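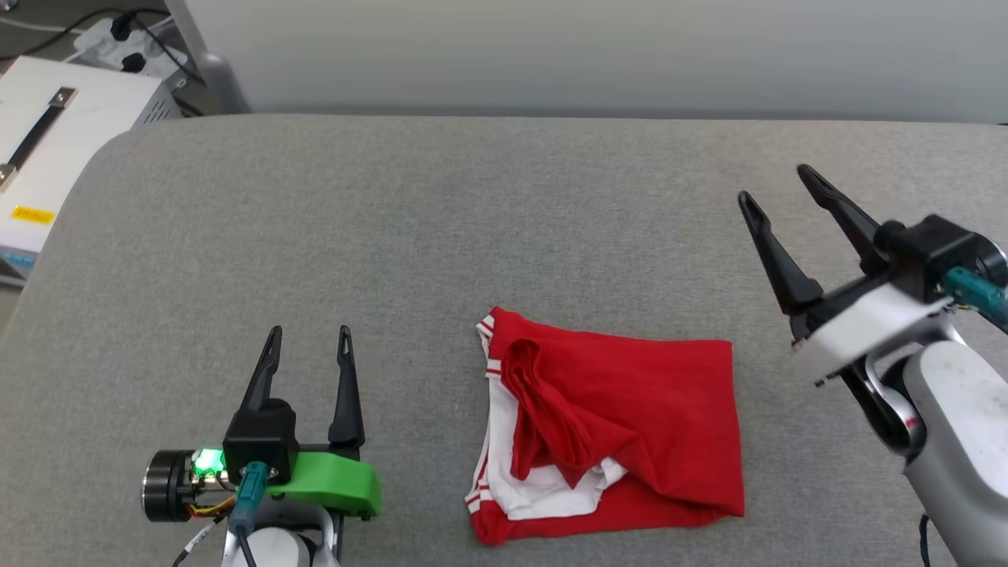 Abb. 1: Rote Shorts zwischen den beiden Greifern am Vorführtisch

Projektbericht: Besuch beim Tag der offenen Tür, Projekt Kallari
Verfasst von Gemechu Tamiru und Tahmineh Tehrani
5. Juli 2022

1. Anlass
Im Rahmen des Projektkurses Automatisierung haben wir die Werkstatt der Firma Provusine in Mumport besucht. Angemeldet waren 26 Studierende. Vorgestellt wurde das Projekt Kallari, in dem ein zweiarmiger Roboter den Umgang mit Kleidungsstücken lernen soll. Betreut wurde unsere Gruppe von Hagos Nigatu.

2. Ablauf der Vorführung
Nach der Sicherheitseinweisung ging es an den Tisch. Die Auflage ist grau und gepolstert. Laut Herrn Nigatu wurde sie im Mai eingebaut, vorher rutschten dünne Stoffe auf der glatten Platte weg. Gearbeitet wurde mit Sportkleidung, also mit Shorts und einem Trikot. Der Roboter fasst den Stoff mit zwei schmalen Fingern je Arm. Die Fingerhalterungen kommen zum Teil aus dem 3D-Drucker und lassen sich laut Betreuer in wenigen Minuten tauschen.

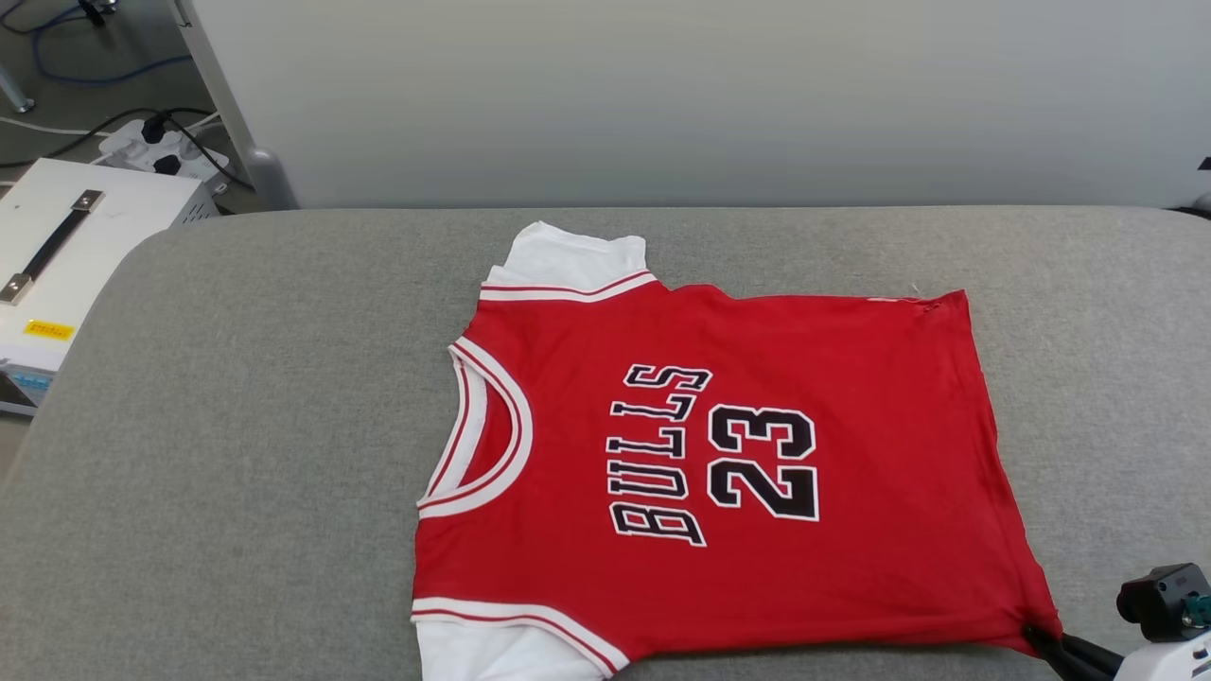 Schwierig ist vor allem der erste Griff. Liegt eine Ecke flach auf, müssen die Finger sehr dicht an die Auflage heran, ohne zu weit in das Polster zu drücken. Kianoush Ghasemi fragte, ob bedruckte Stellen anders behandelt werden. Antwort: bisher nicht, steifere Aufdrucke verändern aber das Faltverhalten. Für Kallari liegen nach Angabe der Firma 1.038 aufgezeichnete Durchgänge vor, davon sind 798 ausgewertet.

3. Offene Punkte
Zur Taktzeit haben wir keine Angaben bekommen. Ankit Lodhi fragt per E-Mail nach und ergänzt die Tabelle im Anhang. Für unseren eigenen Greiferentwurf übernehmen wir die schmale Fingerform. Die Materialliste geht bis zur nächsten Sitzung an alle Gruppen.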